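Collecting demonstrations at the Varkum bench

Interview with Hamdia Birhane and Jailson Prado
Posted 23/01/2021 by Desta Tilahun

Hamdia Birhane runs data collection for the Varkum project in Ferndale. Jailson Prado trains the policies that come out of it. I spoke to both of them on a call that lasted most of a morning, and later put a few follow-up questions to Birhane by email. The conversation has been shortened and reordered.

I asked first what the target was. "The current set is 2,000 demonstrations of short tabletop tasks," Birhane said. "A demonstration is one attempt by one operator, from the start pose to the end pose, with everything recorded at the wrist and the joint positions logged alongside. We keep the failed ones. They get a flag and go in a separate folder."

Why keep them? Prado answered. "You want to know what the arm's view looks like when a grasp is going wrong. If all you have is clean attempts, the policy has never been one centimetre off. Then it is one centimetre off on its first run and it has no idea what to do." He does not train on the failures directly. A second, smaller model uses them to estimate whether an attempt is still recoverable.

Much of the work is in the wrist view. The hand rotates as the operator rotates it, and the recording follows. "People new to the project look at the raw stream and ask whether the mount has slipped," Birhane said. "Usually it hasn't. The hand has rolled over and the room has gone with it."

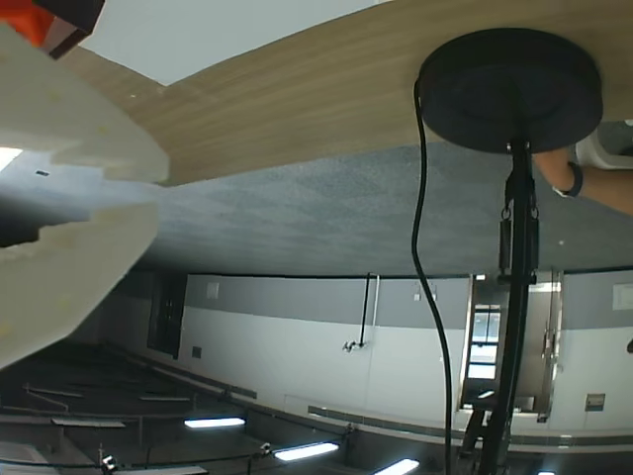 The team decided early on to leave those stretches in. An earlier version of the pipeline, called Nigatu, threw out any segment in which the table was not in view. Prado described it as a mistake. "We were cutting the approach. The policy learned what to do once it was already above the table and nothing about how to get there. We put the segments back in December and the start-of-task errors dropped. I can't give you a clean number for that, as we changed the learning rate in the same week, which was bad practice."

Background is handled the same way. Carpet, doors, ceiling lights and the operators' own arms are left as recorded, and no masking is applied. "Masking is another model that can be wrong," Prado said. "I would sooner have variety in the background and let the training sort it out." Birhane was less sure. She said the variety is smaller than it looks when most sessions take place in one room, and that she has asked for time at the Wovitano site to collect a second set there.

We moved on to how a task gets onto the list. Each one has a written card with a start layout, an end condition and a time limit. Abrehet Mamo writes the cards and tests them on operators who have not seen the task. If two operators read a card differently, it goes back to her. "Put the block near the corner is a bad instruction," Birhane said. "How near? Which face down? Abrehet's rule is that a third person must be able to look at the last recorded moment and say done or not done."

The limit on any attempt is 29 seconds, a figure left over from the buffer size on the first logging machine. The machine has been replaced and the limit has stayed, mainly so that old and new recordings can be batched together.

Position is the other thing a card has to settle. Birhane's preference is for plain surfaces with light marks made by hand. Printed grids were tried and dropped. "With a grid, the model can read its position off the lines. You get very good results on the grid and poor results anywhere else," she said. Hand-drawn crosses are uneven in size and darkness, and she considers that useful. A fresh sheet of paper also changes the spacing without anyone having to plan it.

Paper brings its own trouble. It reflects the overhead lights, and the bright patch shifts in the wrist view as the hand moves. Prado said the glare used to confuse the contact estimate when it fell close to the fingertips. He now varies exposure during training and considers the problem mostly solved. Thin objects remain hard. "A dark stick lying on a white sheet and a pencil line on the same sheet are nearly the same thing to the network at low resolution. One of them you can pick up."

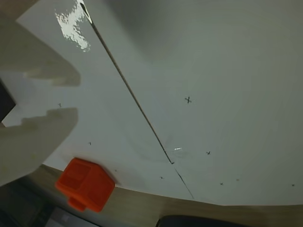

Operators and fatigue

Natnael Woldemariam schedules the operators, and Birhane passed on his figures. A block is 20 attempts, followed by a break. Attempts late in a long session tend to be faster and less varied, which looks like skill on a timing chart and is unhelpful in the data. "You end up with the same path over and over," she said.

New operators record 300 practice attempts before anything they do is added to the set. I suggested that this was a lot. Birhane said the figure came from looking at when the pauses in the motion settled down, and that for some people it could be lower.

Prado's closing request was for slower recordings of the last few centimetres before contact. Birhane said she would ask Mamo to put it on the cards.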